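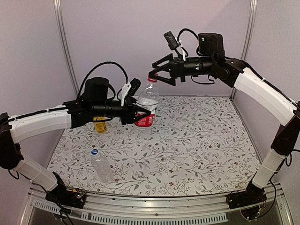
Tradon floral table mat, white: a review after 13 weeks of use

Written by Bit-na Tak, 7 Mar 2025

I wanted a cover for my work table which is light in color and does not need ironing. Before this one I used a dark cotton cloth from my mother-in-law. It was beautiful, but every crumb and every thread was visible on it, and when I pulled one side the whole cloth came with my cup. So I started to look for a mat instead of a cloth, and I bought the white one with the flower pattern from Tradon.

I paid 272 baht for it at the Jasunari shop on the second floor of Thaweesak market, plus 40 baht for the clips, which I will come to later. I bought it with my own money.

First days

The mat came rolled in a paper sleeve. When I opened it at home, both ends stood up like a boat. I put cookbooks on the corners and left it for one night. In the morning one end was flat, but the other still had a small wave, and it needed three more days under the books. If you are having guests on the same evening, please buy it earlier than I did.

There was also a smell. It was not strong, similar to a new shower curtain, and my husband did not notice it at all. I hung the mat on the balcony over a chair for an afternoon and after that I could only smell it when I put my nose close.

The sleeve says "easy clean table mat" and gives the washing signs, but it does not say what the material is. I asked in the shop and the lady also did not know. I think a product that people may put their food on should have this information printed, so I take away some points for it.

The pattern

I was a little afraid of the flowers. In the shop, under the strong lamps, many floral mats look like a hotel from my childhood. This one is calmer. The base is white and the pattern does not shout, so small things put on the table are still easy to find. I do sewing repairs and I often lose needles and snaps. On the dark cloth I found a pin with my hand more often than with my eyes. On the white mat I see it at once, unless it has fallen exactly on a flower.

It makes the corner of the room brighter too. My table stands far from the window, and I noticed I switch on the lamp later than before.

My friend Naveed Ansari has the same mat in his kitchen, and he complains that the pattern is not centered. I checked mine with a ruler and he is right, one side starts in the middle of a flower. I had not seen it before he told me, and now I see it every day. Thank you, Naveed.

Cleaning

Tea, soy sauce and orange juice came off with a damp cloth, even when I forgot them until the next morning. Pencil marks needed a drop of dish soap. Turmeric was different. I spilled some curry near the edge in my second week, wiped it in maybe one minute, and a yellow shadow stayed. I tried soap, then baking soda with water, and then I put it in the sun. It became lighter but it did not go away completely. With a white mat I should have expected it. I turned the mat so that this side is now against the wall.

Ballpoint pen I could not remove at all. I have one line as long as my finger, and it will stay with me.

The instructions say not to use bleach and I did not test this.

Heat and water

I do not put pots on it directly. The sleeve says nothing about the temperature, and I do not want to learn the answer in this way. A cup of tea has done no harm so far. I put a wooden board under anything that comes from the stove.

Cold bottles and glasses leave a ring of water, as on every smooth table. It wipes away without a mark. But if water goes under the mat it stays there for a long time, because no air comes in. I lift one side every few days and dry the table with a towel.

Does it slide?

Yes, a little. This is my main complaint. The underside is not sticky, and on my varnished table it moves when I lean on it with my elbows. At first it was crooked every evening. The clips for 40 baht solved most of this problem. They are simple spring clips and they hold the mat to the edge of the table. If your table top is thick, measure before buying, mine only just fit.

Compared with the Undon mat

Before I decided, I borrowed an Undon mat from my neighbor for one week. It is heavier, it does not slide, and it was flat from the first hour. It also costs 946 baht in the same shop, and it was sold only in gray and brown. For a big family table which is used for every meal, I would probably choose Undon and accept the gray. For my sewing and my paperwork, and for a quick lunch, I could not explain to myself the difference in price.

What I like
The white color makes small things easy to see.
Most stains come off with water.
It can be cut with normal scissors. I removed a narrow strip and the new edge has not opened.

What I do not like
It slides without clips.
Turmeric and ballpoint pen stay.
There is no information about the material.
The pattern is not centered.

My rating is four out of five for a work table, and three out of five for a dining table. I will probably buy a second one in October, when we move to the other apartment and I get a longer table. I asked Jasunari if they can sell it by the meter, and they said they will ask their supplier. When I have an answer I will add it under this review.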